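Lukcombe Robotics Club: Student Cell Guide
Section 4. Setting Up the Two-Arm Exercise

August
By Amparo Escobar, Cell Supervisor
Print this page | E-mail this page

4.1 Scope

This section covers preparation of the floor and the two arms for the box-handling exercise. It applies to student teams entered in the Prirnotdale round and to club members completing the second-year module. Teams using the Cuypers trainer should follow Section 6 instead.

A team may begin only when a supervisor is on the floor. The supervisor signs the cell log at the start and end of each session.

4.2 Preparing the floor

1. Put on shoe covers at the door.
2. Read the notice at the entrance for any change to the day's stations.
3. Place the work table within reach of both arms. Lock any casters on equipment that is to remain nearby.
4. Route loose cables away from the path of the mobile bases.
5. Confirm that the stop button for each arm responds. Test one arm at a time and record both results in the log.

Caution: Do not step between two powered arms. If an item falls to the floor, call "hold," wait for both operators to answer, and have the supervisor retrieve it. 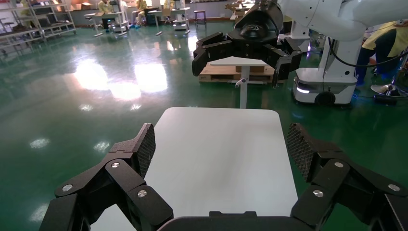 4.3 Checking the grippers

Each operator is responsible for the gripper on his or her own arm. The check is repeated whenever operators change places.

1. Set the arm to manual mode and limit its speed to 15 percent.
2. Open the fingers fully, then close them without a load. Stop if either finger lags behind the other.
3. Inspect the fingertip pads. A pad that is lifting at a corner must be replaced before the session continues.
4. Check the joint screws by hand with the driver kept in the tool drawer. Tighten only until snug.
5. Move the wrist through its working range and watch the cable. It should neither pull tight nor catch on a link.
6. Return the arm to its waiting position.

Note: Pads are rated by the club for 2,000 grips. Enter the session total on the pad card, including grips made in practice. Hugo Marchal issues new pads from the store cabinet and will ask to see the card.

4.4 Loading the station

1. Open the shipping box and fold its flaps clear of the opening.
2. Press down any tape that has come loose from the sides. Tape that sticks to a pad is the most frequent cause of a spoiled run.
3. Place the items called for on the team's task sheet.
4. Clear all hands from the table. The operator of the first arm announces "loaded," and the operator of the second arm repeats it.
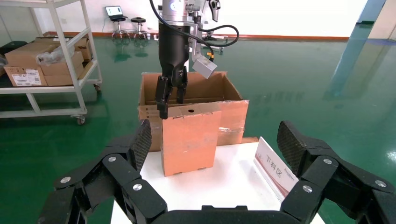 Lukcombe Robotics Club | Handling and Assembly Team

4.5 Running the exercise

1. Select the program named on the task sheet. Do not run a program saved by another team.
2. Lower the arm slowly over the open box. Pause when the fingertips reach the level of the rim and check the clearance on both sides.
3. Continue at 40 percent speed. The second operator keeps one hand at the stop button throughout.
4. Close the fingers on the item, lift it clear of the flaps, and hold for a count of three.
5. Release the item at the point given on the task sheet.
6. Record the result as complete, dropped, or stopped. A stopped run is not scored against the team.

Caution: Cardboard can give way under a firm grip. If the side of a box begins to bow, open the fingers and lower the force setting before trying again. Force settings above 73 are locked for student accounts.

Note: Teams that trained at the Zurkau workshop will find the force scale reversed from the one used there. Read the value on the screen aloud before the first run.

4.6 Closing the session

1. Park both arms and switch them to standby.
2. Flatten damaged boxes and put them in the recycling bin. Boxes that can be used again go back to storage.
3. Export the run file to the team folder, using the team name and session number as the file name.
4. Complete the cell log and obtain the supervisor's signature.

Faults that remain open at the end of a session must be reported to Amparo Escobar before the next team is admitted. Continue to Section 5 for scoring and the appeal procedure.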